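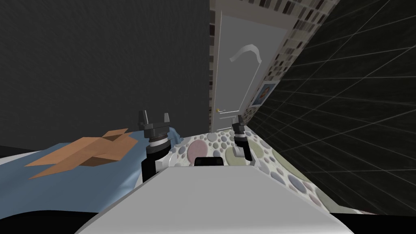 Fig. 1. Both arms forward of the body panel, computer render.

29th March
By Ignacio Zapata

Pre-use safety check, handheld multimeters
Covers the Sosenura and Nisbet meters kept in the Plovuvon workshop. Personal meters get the same check or they stay in your bag.

Results are OK, FAIL or NOT TESTED. A blank box will be read as NOT TESTED.

CASE AND MARKINGS

Case closed, no cracks, all screws present - OK
Comment: One Nisbet has a screw that does not match the others. It holds, but I would like to know who opened the meter and what they did in there. Nothing in the log.

Voltage rating readable at the input jacks - OK
Comment: Both types say 600 V. I accept that as a limit. I do not accept it as a promise, given that the Sosenura sheet from Justska gives the rating in large print on the front and then never says which measurement category it applies to. Until Justska answers in writing, the Sosenura meters are for bench work only and do not go near the distribution panel.

Independent test lab mark on the case - FAIL (Sosenura), OK (Nisbet)
Comment: The Sosenura carries a mark, but I can't match it to any lab. A logo is easy to print. Asked Justska for the certificate in October and got a sales brochure.

Battery door latches and stays latched - OK
Comment: Feels cheap. Check again next time.

TEST LEADS

Insulation free of nicks, melted spots and hard bends - FAIL
Comment: 2 leads pulled from the Sosenura set. The inner white layer is showing near the probe end on both. Please don't wrap them in tape and put them back. That was done last year.

Shrouds on the plugs fit fully into the jacks - OK

Rating printed on the leads is equal to or higher than the meter - NOT TESTED
Comment: The spare leads came in a plain bag with no rating on the bag or the leads. The listing called them "professional grade," which tells me nothing. Treat as unrated and keep for low-voltage bench use.

Continuity with the probes touched together, leads flexed along their full length - OK
Comment: Flex them slowly. A quick beep with the leads lying flat on the bench proves very little.

FUSES

Correct fuse fitted in each current input - FAIL (Sosenura)
Comment: The low-current fuse is glass. The manual calls for a ceramic one. So either the manual is wrong or the fuse is, and I know which I would bet on. Meter tagged out until the right part arrives. If Justska ships another glass one, send it back.

Fuse rating matches the label inside the case - NOT TESTED
Comment: No label inside the Sosenura. Nisbet has one, and it matches.

No foil, wire or other substitute - OK

FUNCTION

Known live source read before and after the dead test - OK
Comment: Both halves of this matter. I have seen the "after" box ticked by someone who had already put the meter away.

DC voltage against the bench reference - OK
Comment: The Sosenura is sold as a 2,000 count meter with "laboratory accuracy." It agreed with the reference closely enough for shop work. I would not put the word laboratory anywhere near it.

Resistance, 2,000 ohm range - OK (Nisbet), FAIL (Sosenura)
Comment: Sosenura reading wanders with nothing touching the probes except the resistor. Cleaned the jacks, tried good leads, same result. Could be the range switch. Not a shock hazard in itself, but I don't trust a meter that can't make up its mind.

Low battery symbol comes on - NOT TESTED
Comment: The sheet says readings stay accurate until the symbol appears. No one here has shown that. Change the battery at each full check and don't wait for the symbol.

Non-contact voltage feature - NOT TESTED, DO NOT RELY ON
Comment: It lit up when I rubbed the case on my sleeve. Do not use it to decide that a circuit is dead. Use the probes.

ACTIONS

Sosenura meters: bench only, failed unit tagged and in the locked drawer.
Nisbet meters: cleared for normal use. Odd screw to be replaced.
Leads: both failed leads cut in half and thrown out.
Justska: certificate, measurement category and correct fuses still outstanding. No further orders until all of it is on paper.

Checked by: I. Zapata
Second check: not yet signed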